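A Morning Inside the Removal Machine

Bridix opens its content review center in Olmedo to outsiders twice a year, and I got one of the 15 spots on the April 2025 tour. We signed a form promising not to repeat anything we saw on a screen. Then we were walked past a long row of screens that had been switched off.

The center handles complaints for Vutari, the online bookstore. If you think a title shouldn't be sold, you fill in a form and it lands here. Our guide was cheerful and very fond of the word "journey." A complaint goes on one. So, apparently, does a book.

The rulebook is 233 pages long. I asked to read it and was told it was confidential, to keep people from following it too closely. A man from a small press asked how a publisher could avoid breaking rules it wasn't allowed to see. The guide said that was a great question and took us to the cafeteria.

Lunch was good. I'll give them that.

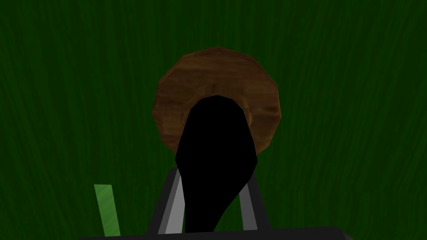 Afterward came the appeals desk, which has nine employees and a plant. Authors get 200 words to explain why their book should come back. I asked whether a reviewer has to read the book before ruling on it. "They have access to it," the guide said.

The next tour is in September. You can apply through the form on the Bridix site, and if they turn you down, there is no appeal.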